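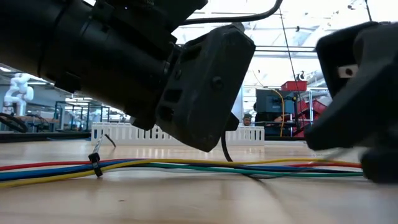
Five wires, one zip tie, tail still on.

Zip ties vs. lacing for small wire bundles
Forum: Workshop & Hobby Wiring

tourans_bench
Posted 03/12/2020

Hello all, long time reader, and I finally have something to ask. I'm making up a set of wire bundles for my uncle's model railroad, 14 of them when it's all done, and each one gets the same five colors you see up top: red, blue, yellow, green and a dark navy. I've been putting a single black zip tie toward the left end, and past that the wires wander off and cross over each other in big lazy curves. I love how it looks on the wood, to tell you the truth, but I don't think it's going to look so lovely stapled up under a layout.

So my question for you kind people is how far apart you put your ties, and whether I ought to be using ties at all. My uncle swears by waxed lacing cord and has opinions about plastic (he has opinions about most things, bless him).

Touran Mousavi

fortin_fred
Welcome, Touran! Every 5 inches on a straight run is what I do, a little closer going into a bend. Comb the wires out with your fingers first so they lie side by side. If you tie them while they're crossed, the cross gets locked in there and you'll be looking at it forever.

And snip that tail flush when you're happy. I mean really flush, with proper flush cutters. I've got a scar on my wrist from reaching past a tie somebody trimmed at an angle.

MrsPlatier
I'm with your uncle. Lacing cord lies flat, it has no lump where the head sits, and you can do a whole run with one piece of string. It does take an evening or two to get the knot into your hands, but then it's the most restful job in the world. I do mine with the radio on and a pot of tea and I'm always a bit sorry when I get to the end of the bundle.

ziremeck77
Respectfully, Mrs. P, lacing is beautiful and it's a nuisance for anything you're going to change later. A model railroad is NEVER finished! He'll want another signal by September and she'll be picking knots open upside down under a table. Ties you just cut and replace. A bag of 80 lasts me a good long while.

Touran, one thing I'd ask is whether navy and blue are going to be easy to tell apart down there. They're fine on a bright tabletop. Under my layout, with a flashlight in my teeth, I once had two dark colors swapped for most of a weekend.

tourans_bench
Oh, that's a good point about the navy. I have a whole spool of it, so I'm stubborn, but maybe a little white sleeve on each end?

fortin_fred
White sleeve works. Or a number flag. Do it before you fit the connectors, please learn from me on that one.

MrsPlatier
Ziremeck, a slip of the scissors and the lacing is off in a second, I don't know who's been picking at knots with you! But I'll grant that for a first set, ties are the friendlier way to go. Just don't pull them so tight that they bite into the insulation. You should be able to nudge a wire along under the tie with your thumb.

ziremeck77
We agree on something, mark the calendar. Snug and no more.

wosano_lou
Can I put in a word for the hook and loop kind? I do a rough fit with those, get everything where it belongs, and then swap in the real ties one at a time. My longest run is 38 inches and I must have moved every breakout on it twice before I was satisfied. You do need patience for it, and somewhere safe to keep the little straps. Mine live in a cookie tin.

tourans_bench
Lou, I like that very much, and I do have a cookie tin. Here's where I've landed: combing first, soft straps for fitting, then ties every 5 inches with the tails cut flush, and sleeves on the navy. I'm going to lace just one of them as a present for my uncle, so Mrs. Platier, could you tell me what weight of cord to buy?

MrsPlatier
I'd be delighted. Sending you a message now, with a drawing of the knot.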